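打印本页 | 通过电子邮件发送

4 桌面拼接与桌上屏风的安装

本章适用于 Derkell 系列拼接式办公桌及配套的 Kellonik 布面桌上屏风。安装前应先完成第 3 章的桌架组装，并确认桌架横梁上的螺钉已全部预紧。桌架尚未放到最终位置时，不要进行本章的操作。

4.1 准备

所需工具：内六角扳手（随附）、水平尺、卷尺、橡胶锤、软质垫布。电动螺丝刀只可用于预紧，最终拧紧一律使用手动工具。

开箱后按装箱单核对下列零件：

桌面板，两块
连接片及螺钉，一包
屏风面板，数量依订单
屏风支脚，每块面板一对
防滑垫片，与支脚同数

缺件时请勿用其他系列的零件代替。Pathak 系列的支脚外形相近，但夹口深度不同，装上后面板会向一侧倾斜。

注意：桌面板应平放在垫布上，不得以边角着地竖立。搬运须由两人进行。

4.2 拼接桌面板

1. 将第一块桌面板放在桌架上，板底预埋螺母与横梁孔位对齐，旋入螺钉，每颗只拧到刚好接触为止。
2. 放上第二块桌面板，使两块板的拼接边相对。此时允许留有较宽的间隙。
3. 从板底装入连接片。连接片有印记的一面朝下。
4. 从中间的连接片开始，向两端交替收紧。每次旋转不超过半圈，间隙均匀收拢后再进行下一轮。
5. 用手指横向划过接缝，检查两侧高差。若一侧偏高，松开该侧最近的两片连接片，垫软布后用橡胶锤轻敲，再重新收紧。
6. 将水平尺横跨接缝放置，在前、中、后各测一次。
7. 确认无误后，拧紧横梁上的全部螺钉。

说明：接缝不需要填充。请勿使用玻璃胶、腻子或胶带封闭接缝，否则日后拆分桌面时会损伤板边。 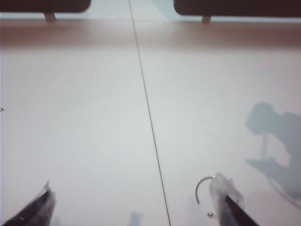
接缝的合格标准以目视和手感两项为准。目视时，缝宽从桌面远端到近端应一致，不应出现一端张开、一端闭合的楔形。两块白色面板对接妥当后，表面只留下一条细而均匀的深色缝线，从桌前看去贯穿整个桌面；缝线随观察角度显得倾斜属正常现象，不作为返工依据。手感检查时，指腹划过接缝不应有刮手的棱边。两项中有一项不合格，应退回 4.2 第 4 步重新收紧，不得仅靠加大横梁螺钉的力矩来校正。

桌面出现轻微反光不均时，先清洁再判断。出厂保护膜残留的胶痕在侧光下与高差造成的阴影相似，容易误判。胶痕可用中性清洁剂稀释后擦除，再用干布擦净。不得使用丙酮、酒精含量高的擦拭剂或研磨海绵。

4.3 安装桌上屏风

屏风的安装顺序为先宽后窄。宽面板决定整排的基准线，窄面板随后对齐。

1. 在桌面远端用铅笔轻轻标出屏风中心线。标记应落在支脚底部能遮住的位置。
2. 将防滑垫片贴在支脚底面，按压数秒。
3. 将支脚推入面板底部的导槽，两只支脚到面板端部的距离应相等。
4. 两人抬起面板，垂直放到中心线上。放下时不要拖动，拖动会使防滑垫片卷边。
5. 锁紧支脚侧面的紧定螺钉，至面板用手轻推时不再晃动。
6. 以同样方法安装相邻面板，并在两块面板之间留出订单图纸标注的间隔。
7. 退后观察，检查各面板上沿是否等高。

面板下沿与桌面之间的空隙由支脚高度决定，属设计要求，用于通风和清洁。不要用木条或泡棉塞满。线缆可以从空隙中穿过，但插头不得压在面板底下。

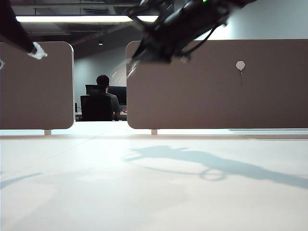
图 4-2 布面屏风安装后的状态：面板由白色支脚托起，两块面板之间留有间隔。

注意：屏风不是承重件。不得倚靠，不得在上沿搁置显示器支架、灯具或花盆。

4.4 屏风附件

面板布面可使用小型挂扣或图钉类附件。安装位置应避开面板四周的包边，包边内侧为框架，强行插入会顶弯针脚并撕裂布面。附件只用于悬挂纸张、工牌等轻物。

拆下附件时，一手压住布面，另一手沿插入方向直线拔出。不要左右摇动。布面上留下的小孔可用指甲背轻刮，使织物纤维复位。

4.5 调整与复紧

桌面投入使用后第 9 天，应对连接片和支脚紧定螺钉复紧一次，此后每 3 个月检查一次。搬动过桌子的，搬动后立即检查，不必等到下一周期。

复紧步骤：

1. 清空接缝两侧的物品。
2. 从板底逐片检查连接片，松动者拧紧，未松动者不再加力。
3. 检查屏风支脚。若防滑垫片已移位，先卸下面板，再更换垫片。
4. 将检查结果填入书末的维护记录表，注明检查人。

4.6 常见问题

接缝一端逐渐张开
原因多为地面不平，桌架单侧受力。先调节桌脚，再收紧连接片。若顺序相反，接缝会在数周内再次张开。

屏风向前倾
检查支脚是否装反。支脚较长的一端应朝向面板的使用侧。

相邻面板上沿不等高
先核对两块面板的支脚型号，再检查导槽内是否有包装泡沫残留。型号一致而高差仍然存在时，用水平尺检查该处桌面。

布面局部起皱
运输受压所致，一般在室温下放置后可自行恢复。不要使用熨斗或热风枪。

桌面受压处出现凹痕
凹痕不可修复。重物底部应加垫，单块桌面板不得集中承重。

4.7 备件订购

订购备件时请注明系列名称、零件编号和颜色。连接片套件编号为 157，屏风支脚套件（含防滑垫片和紧定螺钉）编号为 681。布面颜色以色卡为准，不同批次可能有轻微色差，同一排面板建议一次订齐。

备件由 Flistanley 仓库发出，每周四截单，截单后收到的订单顺延至下一周处理。

本章技术审核：Ferdinand Rüegg
中文版校订：Meron Lencho

下一章：5 线缆管理与电源插座盒

打印本页 | 通过电子邮件发送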